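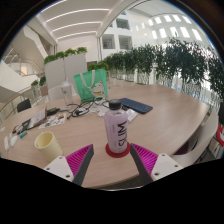
Drastville students teach a pair of fingers to pick up after themselves

18 January 2022

If you have walked through the atrium at Drastville Community College lately, you may have wondered what the robotics club is doing up there by the plants. They are tidying a table, over and over again, and they are having a very nice time doing it.

The club has 24 members this year, and most of them had never touched a gripper before the fall. Their project is called Fivska, and the idea is simple enough to explain over lunch. A student holds the gripper by hand, guides its two magenta fingers up to something on the table, picks it up, moves it and lets go. A camera on the tool records the whole thing, and later on the recordings are used to train a robot arm to do the same job by itself.

Bottles are the favorite right now. The pale lilac one with the black cap gets its own dark red coaster, and getting the fingers down on either side of it without bumping that coaster takes a steadier hand than you would think (this reporter had a turn, and will not be trying out for the team). Mugs come next, and after that the club would like to move on to cables, which everyone agrees will be a good deal harder!

The students made an early decision to practice on a table that looks like one people really use, with papers and cords and a keyboard and whatever else has been set down that day. A robot that can only manage a bare tabletop would not be much help in anybody's kitchen, they say, and the lucky-cat tote bag has become something of a club mascot along the way.

Money for the project came from Merkavex, a local parts supplier, which gave the club $3000 toward grippers and a used arm. The club now has 2 grippers, so a couple of students can record at the same time while the others sort through the earlier clips and throw out the ones where something got knocked over. The arm lives in the Ketilsson lab downstairs, and the first tries with it are planned for later this term.

All of this is leading up to May, when the club will take Fivska to the regional student showcase. Teams there have to clear a table they have never seen before, and the club hopes to send 2 entries, one for bottles and mugs and one for smaller things.

New members are welcome at any point in the year, and no experience is needed. Stop by the tables near the staircase in the afternoon and ask for a turn.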